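Soft Things and Where They End Up
Gallery, July 17, 2022

I have never trusted people who tell you a room can be put right in an afternoon. They tend to own very little, or else they have a closet they don't open for visitors. So when Tomás Henriques talked me into a gallery on tidying up the small soft stuff (cloths, sponges, saved bags, all the things that slump), I said yes and kept my doubts.

The method on trial is called Clurka. It comes as a booklet of 34 pages, of which I would keep two. The rest is encouragement. According to Clurka, every soft item in a home should be picked up one at a time, folded in thirds, pressed flat with the palm and then stood on its edge in a bin. You are supposed to start with a clear surface and only let things back onto it once they've been handled.

I'll give them the clear surface. A pale, plain background does make it easier to see what you've got. I'm less sure it makes you any tidier. My counter at Werevden has been cleared plenty of times and it always fills up again by the weekend, usually with the same things. 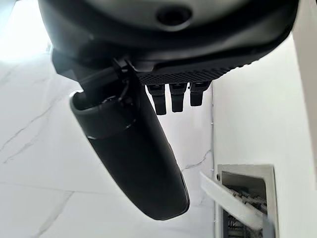

Black fingers against a pale background.

Tomás likes this one best. He says it looks calm. I think calm is easy with so little color in it, and I'd want to see the same spot after a week of ordinary cooking.

On to the bins. Clurka recommends the Latard, a shallow open box that costs more than a box should. I used two. Folded dish towels stand up in a Latard reasonably well if you pack them tight, and then you pull one out and the neighbors lean over. The booklet's answer is to put in more towels. That sounds to me like advice from someone who sells bins, or towels.

Sponges don't fold, so they get a page of their own telling you to line them up. Plastic bags do fold, with patience, into little triangles. I did a drawer's worth while listening to the radio. Sugeng Simanjuntak came by for coffee, took one to carry some lemons home, and shook it open in a second. He didn't notice it had been a triangle.

The part I came closest to believing in was the handling. One thing at a time, held for a moment before you decide on it. It's slow, and there's a fair amount of sentimental talk in the booklet about "meeting" your belongings, but you do catch the cloth with the hole in it that way. I threw out more than I expected to. Whether I'd have thrown it out anyway, with a bit of daylight and a bad mood, I can't say.

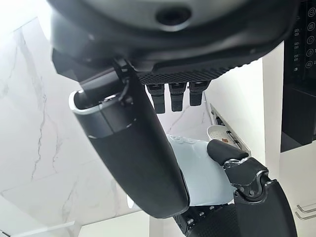
Light blue, soft-looking, a little wrinkled, held at the tip of the thumb.

I prefer this one. The wrinkles are what I like about it. Clurka's own pictures are all crisp corners, and I have yet to meet a soft thing in a working kitchen that has corners like that by Tuesday. Tomás thinks the blue is pretty. Fine, it's pretty.

Some notes for anyone thinking of trying it:

Folding in thirds works on rectangles. For anything else you're on your own, and the booklet goes quiet.

The palm press did nothing that I could measure. A stack of heavy plates does more.

My place is 473 square feet, and the bins take up a shelf that used to hold the cloths perfectly well in a heap. I moved the Latards into the bottom of the old Egilsson cabinet, where the door hides them. They look very neat in there, I'm told.

Standing things on edge does help you find the one you want. I tested this against the heap and the heap lost, though not by as much as the booklet promises.

Tomás has already asked for a second gallery in October, on socks this time. He's convinced they will win me over. I have my own sock drawer, it closes, and I'm not folding anything for him until he shows me his.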